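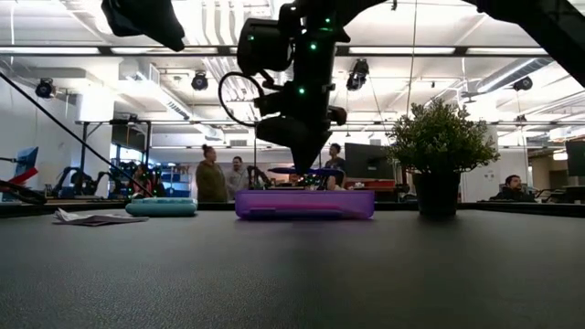
Catalina Quezada reckons see-through storage only works if you're a tidy person to begin with, and she put that in the comments under my last desk post in capitals. All your mess, she wrote, but now it's PURPLE. Fair enough. I've had the Comia tray on my desk since August and I still disagree with her, mostly.

So, the Comia. It's a low rectangular box in see-through purple plastic, more of a tray really, with a slightly sunken panel on the front that is crying out for a label (I haven't labelled it). The colour goes pinker up near the top edge and deeper violet towards the bottom, and on my dark grey desk it looks terrific. I'd wanted the clear one from Trandside but they were out of stock, and I'm so glad now!

What do I keep in it? Pens, the good scissors, stamps, a tape measure, washi tape I bought and never use. Being low, it doesn't hide anything at the bottom the way my old pencil tub did. I can tell whether the scissors are in there without tipping the lot out, and with two kids in the house they usually aren't. Flat things tend to end up lying across the top, and then you've lost your view in. That's my fault more than Comia's, but a lid would have sorted it. You can't buy one separately – I emailed and asked.

It shows fingerprints something shocking. A wipe with warm soapy water on a Sunday gets it back to nice, but don't go near it with the rough side of the sponge, I've already scratched mine on one corner. It also slides about a bit when you rummage one-handed. I stuck four little felt dots underneath and then it slid more, so off they came. Rubber ones next.

It does look good beside the plant. Mine's the bushy one with the tiny bright leaves in a near-black pot, and the green next to the purple makes me happy every morning. The pale teal cushiony thing can stay as well. The scrunched-up paper I make no promises about.

Would I buy it again? Yep, and I'd get a second one for the bathroom. Four stars, with the last one held back until they make a lid.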